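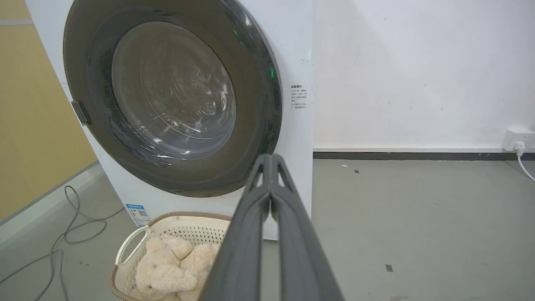
Gough滚筒洗衣机，用到第508次之后的评价

先交代一下我买它之前的态度：不信。宣传页上写的“护色”“护形”“空气感柔洗”，我一个都没当真。洗衣机这种东西，能进水、能转、能把水甩出去，门别漏，声音别太大，剩下的多半是写给下单前那五分钟看的。Gough这台是白色滚筒，买的时候大约2000块，在同尺寸里算便宜的那一档。便宜的东西我一般会多看几眼它省在了哪里，这篇主要就写这个。

用了2年。机器里有个累计次数，要同时按住两个键才调得出来，说明书最后几页提了一句，我写这篇之前去看了，508次。平时家里4口人的衣服、床单、毛巾、鞋垫、孩子的毛绒玩具，都归它。顺带也说说一直放在它旁边的那只Gorkesden洗衣篮，后面单开一节，因为我对那只篮子的意见比对洗衣机的还多。

评测里常见的打分表我就不做了。给噪音打八点五分，给外观打九点二分，这种数字我自己看别人写的时候从来都跳过去。

外观和门

白色机身，正面一个大圆门，门圈是很深的灰，远看就当它是黑的。门上的玻璃带一点颜色，能看见里面的不锈钢内筒。我对外观没有要求，但这个深色门圈有两面：好处是手印不明显，坏处是洗衣粉的粉末和水垢干在上面特别显眼。用浅色门圈的朋友大概不会懂，我每周得拿湿抹布绕着擦一圈，门圈下半边总比上半边脏。

门往左边开，铰链在左。这一点下单前请一定量好自己家的位置。我家左边有半截墙，门开不到最大，刚好够把篮子推到门口，拿被套的时候胳膊肘会碰墙。商品页里门的开合方向画在很靠后的一张尺寸图上，小得可怜。客服当时的回答是“一般家庭都适用”，我后来想想，这句话放在任何东西上都成立。

铰链本身倒没什么好挑的。用到现在门没有下垂，关的时候不用往上托。我前一台滚筒用到后期，关门要用膝盖顶一下才锁得上，所以这一项我一直盯着。开门的手感偏硬，老人第一次用会以为没解锁，其实就是要多使一点劲。

门玻璃的凹面比较深，洗的时候衣服会顺着它往下滑，理论上不容易夹在胶圈里。理论上。袜子该夹还是夹，童袜尤其如此，胶圈的褶子里我掏出来过袜子、发圈、一张泡烂了的收据。哪台滚筒都这样，我只是不想看到有人把“不夹衣”写成卖点。

机身左下方靠近地面的地方贴着一张蓝白色带二维码的贴纸，我一直没撕。原因很没出息，撕了一个角，发现会留胶，就又按回去了。厂家贴这种东西的时候能不能换一种胶？门右边还有一小块印着中文小字的标签，字小得要蹲下来，戴上老花镜，再拿手机打着光才读得完。既然是给人看的，印大一号不费多少墨。

指示灯

门圈右侧那个绿色的小灯，我拿它当成整台机器信息量最低的部件。亮着，不刺眼，晚上路过能看见一个绿点，仅此而已。它亮着到底代表通电、代表待机还是代表门可以开，我得去翻说明书，而说明书里把它叫作“状态灯”，解释是“显示当前状态”。我读了两遍，还是那几个字。

后来是自己摸出来的：灯长亮的时候门一般可以拉开，闪的时候别拉，拉了也没用，还会听见里面“咔”一下，像在跟你讲道理。希望后面的批次能把这个写清楚。

内筒

不锈钢，筒壁上一排排小孔，带几条凸起的筋。宣传页给这几条筋起了名字，还配了一段动画，说水流会沿着它形成什么“托举”。我拿两件旧T恤做过一次很粗糙的对比，一件在这台洗，一件拿去我妈家那台老滚筒洗，同一种洗衣液，洗了一个多月，领口松的程度看不出区别。当然我的办法不严谨，衣服也本来就旧。但是反过来说，如果效果要到实验室里才看得出来，那对我家的T恤意义不大。

筒壁本身做得可以。孔边缘我用旧丝袜套在手上摸过一圈，没有勾丝。这是个土办法，买二手滚筒的时候也能用，比听卖家说“几乎全新”可靠。筒里目前没有锈点。倒是胶圈底下，靠近排水小孔那一段，有一小片黑斑，用除霉啫喱敷了一晚上淡了些，没有全掉。我洗完之后都把门敞着，还是长了，住在南方的人心里要有数。

“筒自洁”程序我按提醒跑。它会提醒，方式是在屏幕上显示一串字母，不响，也不解释。第一次看见我以为坏了，查了半天故障代码表，故障代码表里没有，它在另外一页。跑完之后筒里确实没有味道，但我怀疑空筒加热水跑任何一个高温程序都是这个结果。专门的清洁粉我买过Brudthorpe的，不便宜，倒进去跑完，排出来的水略微发黄。隔了几个月我什么也没放，只跑热水，排出来的水也略微发黄。清洁粉后来没有再买。

洗得干不干净

日常衣服，干净。这句话没什么含金量，现在很难买到洗不干净日常衣服的滚筒。

有难度的几样分开说。

衬衫领口：不预处理就洗不掉那一圈黄。标准程序不行，加长程序也不行，先抹一点洗衣皂搓两下，什么程序都行。所以功劳算洗衣皂的。

油渍：厨房围裙上的油，用棉麻程序开到高温能去掉大半，陈油照样留印。商品评论里有人说“火锅油一次洗净”，我对这条评论的真实性持保留意见，下面还带着一张摆拍得很好的图。

泥：孩子裤子膝盖上的干泥，必须先拍掉、冲一下再放进去。直接丢进去的后果是同一筒的浅色衣服一起灰。这个错误我犯过，那天是Sunday大扫除，一整筒都返工了。（孩子学校的作息表是英文的，家里现在都跟着这么叫，改不过来了。）

毛巾：洗得干净，但是硬。滚筒洗毛巾都会硬，加衣物柔顺剂会软一些，吸水又会变差。我现在的做法是不加，晾之前抓住一头使劲甩几下，能蓬一点。商品页说的“酒店级蓬松”，不知道是哪家酒店。

深色衣服上的白屑：有，尤其是用洗衣粉的时候。漂洗次数默认给得太少，必须手动加。每次都要加，机器不记忆，关机以后就回到默认。这是我对它最大的一个不满，后面还会提。

毛绒玩具

单写一节，是因为下单前我专门问过能不能洗毛绒玩具，客服说有对应程序。收到以后找了一圈，没有“毛绒玩具”这四个字，再去问，说用“羽绒”代替。行吧。

家里有一只米色的毛绒玩具，毛比较长，抱在怀里那种，属于孩子睡觉离不开的。这种东西洗之前大人比孩子紧张。我的经验是：

先看缝线。有开线的地方先补上，不然填充棉会从一个小口子跑出来，在筒里到处都是，掏半天。

套洗衣袋。一定要大一号的，太紧了中间洗不到。没有大洗衣袋就拿旧枕套，口子用线粗粗缝几针，别用别针。

水温开低，洗涤剂少放。毛绒玩具吸进去的泡沫很难漂出来，我第一次放多了，后来漂了好几遍，捏一下还是有沫。

脱水不要开到最高。机器默认给羽绒程序配的转速偏高，要手动降下来。单独一只玩具在筒里也不好平衡，会晃，机器会停下来重新摆，再停，再摆，最后可能自己放弃脱水，拿出来沉得像个铅球。放两条旧毛巾一起洗就好很多。

晾干时间比想的长。外面的毛摸着干了，里面还潮，捏着凉凉的就说明没干透。我一般平放着晾，隔一阵翻个面，中间用手把毛扒开。潮的时候直接收起来会有味道，那就得从头再来一遍。

按这个方法洗，毛没有结块，颜色也看不出变化。但这跟机器的关系有多大，我说不好，换一台能降转速的滚筒大概也差不多。它的“羽绒”程序和“轻柔”程序我都用过，除了时间长短，我没分辨出别的区别。

噪音

洗涤的时候安静，这一条是真的。关上阳台门在客厅基本听不见，进水声比转动声大。

脱水是另一回事。最高转速那一段，我家的地砖能感觉到，放在机器顶上的夹子篮会慢慢往外挪，掉下来过，夹子撒了一地。后来顶上不放东西了。

装机师傅推荐过一套Ellthorpe的减震脚垫，当场就能买，价格不算离谱。我没要。等他走了，我自己拿手机上的水平仪看了一下，前后是斜的，左前脚还悬着一点点，手指一推机器就晃。拿扳手把脚调好，锁紧螺母拧回去，震动立刻小了一大截。所以我的建议是先调脚，调完还震再说垫子的事。后来我还是出于好奇买了那套垫子，垫上以后声音略闷，震动差不多，而且机器高出来一截，原来齐平的台面不齐了。最后拆下来，现在在储物柜里压着。

洗床单被套的时候容易裹成一个大球，偏心，脱水就会很吵，有时干脆不脱。这也是滚筒的通病，把被套的拉链先拉上能好一些，别让小件衣服钻进去。宣传页上的“智能纠偏”，就是停下来反方向转一转再试，老机器也会。

程序和面板

程序很多，我常用的就三四个。

标准程序时间太长，显示的时间还不准。最后那个“剩余一分钟”，我掐过表，有一次等了快七分钟。你说它是在等门锁冷却也好，在测重量也好，那就别显示一分钟。

快洗程序适合只穿过一次、没什么脏的衣服。放半筒以下还可以，放多了出来的时候中间的衣服闻着还是原来的味道。宣传页上快洗旁边画的是满满一筒衣服，我觉得不太厚道。

没有真正好用的“自定义”。前面说过，加漂洗、改转速、改水温，每次都得重新设。面板上倒是有一个“收藏”键，我以为就是干这个的，按住以后它记住的只有程序名称，温度和转速都不记。我问过客服这算不算故障，答复是设计如此。那设计它的人可能不太洗衣服。

童锁有用。孩子小的时候看见灯就想按，锁上以后踏实多了。解锁要按三秒，手上有水的时候会没反应，擦干再按。

预约我用得不多。晚上放进去，约好早上洗完，听着方便，前提是湿衣服别提前放进去闷一夜。还有一点，夜里谷电便宜的那段时间，正好也是脱水最扰民的时候，楼下要是睡得浅，还是算了。

手机连接这个功能我连过一次。注册、授权、找设备，折腾了小半个晚上，连上以后能在手机上看到机器洗到哪一步，而机器就在几步以外。隔了没多久换了路由器，断了，我也没有再连。如果这个功能不要，价格能便宜一点，我会选便宜的。

洗涤剂盒

抽屉式的，分格，抽出来能拆。这一项我给好评，拆法很直接，按住舌片往外拉，洗完了推回去就卡住。很多机器的盒子拆一次像考试。

但是盒子里的柔顺剂那一格总会剩一层水，每次都剩，隔几天就发黏。我查过，大家的都剩，是虹吸的原理决定的，可以接受，只是别信“无残留”。盒子拿出来以后，里面的顶上也要擦，那一块平时看不到，我拿牙刷伸进去刷了一次，牙刷直接扔了。

洗衣凝珠直接放筒底，不要放盒子里。我家有人放过，化了一半，糊在盒子里，像果冻。

排水和过滤

过滤器在右下角，有个小盖板，用硬币撬开。每隔一阵就得清，清之前铺旧毛巾，拿浅盘子接着，水会比你以为的多。盖板的卡扣偏脆，撬的时候轻一点，我听见过一声不太好的响声，看了看没断。

清出来的东西：硬币、头发、纸巾渣、一颗纽扣，还有一小块积木。积木卡在叶轮边上，难怪之前排水的声音不对劲，嗡嗡的。要是我当时报修，估计师傅来了也就是撬开盖子拿出来，再收一笔上门费。

售后

打过两次交道，都不算愉快，也都不算糟。

第一次是装机。说好免费安装，师傅到了以后说水龙头接头不匹配，要换，换就要钱。我去看了一眼，原来的接头拧下来转个方向就能装。他也没有坚持，装上就走了。我不想说他是故意的，只是提醒一句，让加钱之前自己先看看。

第二次是用了不到一年，进水变慢，报修电话里让我先自查，我把进水口的滤网拧出来，一层细沙。刷干净就好了。客服这次的指引是对的，电话里也很耐心，值得一提。之后四月前后会固定再清一次，那阵子我们这片老是修管道。

延保我没有买。电话推销过几回，话术是“核心部件终身”，我问哪些算核心部件，对方念了一个名单，门胶圈、排水泵、门锁都不在里面。滚筒最常坏的偏偏就那几样。

再说Gorkesden洗衣篮

和洗衣机一起凑单买的。奶油色塑料，侧面一个个小孔透气，一头一个弯弯的提手，上沿一圈棕色的、看着像编织的边。商品名写的是“藤编风收纳篮”，注意那个“风”字，我是收到以后才注意到的。

那圈棕边远看还行，凑近了就是那么回事。问题在于它有纹路，纹路里落灰，潮气一上来灰就粘在里面，擦不掉，得拿牙刷刷。这个家里的牙刷消耗量有一部分要算在它头上。奶油色的篮身倒是耐看，比纯白的不显脏。

透气孔有用，放换下来的衣服不容易闷出味道。可是孔的边缘有毛刺，刚拿到手的时候我摸到好几处，针织衫拽出来的时候勾过一次线。拿指甲锉一个一个磨了磨，磨到后来没了耐心，只磨了里面上半截。买的人收到以后也请先摸一遍，最好别直接往里丢真丝和羊毛。

提手的弧度好看，装干衣服提起来很顺手。装湿床单就不行了，篮身会往中间收，提手根部发白，我现在装湿的都用两只手托着底走。页面上写承重很足，我没有去测，光看提手根部那一点发白，我就不打算测了。

大小倒是合适，放在洗衣机门前面，开门直接往里扒，不会掉地上。装大件的毛绒玩具差不多就满了，再塞不下别的。一家人两天的衣服装得下，三天就冒尖。

它比同尺寸的普通塑料篮贵出不少，贵的就是那圈边。如果再买一次，我会买没有边的那种，孔也不要那么密。不过现在这只也没有坏，就继续用着。

和另外几样比

没有买更贵的，所以我没法告诉你贵一倍的机器是不是好一倍。我妈家那台老滚筒，比这台吵，比这台慢，漂洗比这台干净，因为它默认就多漂一遍。亲戚家有一台带烘干的，我借用过几次，毛巾确实软，可是烘一次要很久，而且烘和洗在同一个筒里，后面排队的衣服就得等着。要不要烘干取决于你家阳台朝哪边，跟品牌没什么关系。

波轮我也用过很多年。洗得快，中途能开盖加一只袜子，这一点滚筒比不了。Gough这台写着可以中途添衣，操作是暂停、等它排水、等门锁响、再开门，等到门开了，我已经决定那只袜子下次再洗了。

什么人可以考虑

预算就在这一档，不在乎手机连接，愿意每次手动多加一遍漂洗，门往左开没有障碍，那可以买。它的底子是老实的：门不漏、筒不锈、铰链不松，508次下来没有换过零件。

对洗完衣服还有残留特别敏感的，或者家里老人独自用、不方便每次改设置的，建议再看看别的，至少去店里确认一下默认漂洗能不能改。那块小字标签和含糊的指示灯，对老人也不友好。

看中它的理由如果是宣传页上那些“护色”“托举”“酒店级”，建议先把页面关掉，隔一天再看价格。

补几条评论区常问的

门圈发黑能不能换新的？能，胶圈有配件，自己换比较费劲，弹簧圈不好撑回去，我看了别人拆的过程以后决定继续用除霉啫喱。

能不能洗鞋？我只洗鞋垫和布拖鞋，球鞋没敢放，怕磕玻璃。有人洗了说没事，那是他的玻璃。

能不能嵌进柜子里？我家没嵌。左边要留开门的位置，后面水管也占地方，量的时候别只量机身。过滤器那块盖板前面也不能挡，不然以后清一次要把整台机器拖出来。

大促的时候会不会更便宜？我买完以后降过一次，过了几周又涨回去，后来送过一袋洗衣凝珠当赠品，价格反而比我买的时候高。想买就自己记一下平时的价，别看划线的那个。

洗衣篮那圈棕边能拆吗？我试着撬过，不能，至少不弄坏是不能的。

后面要是换了零件或者坏了，我再回来改这篇。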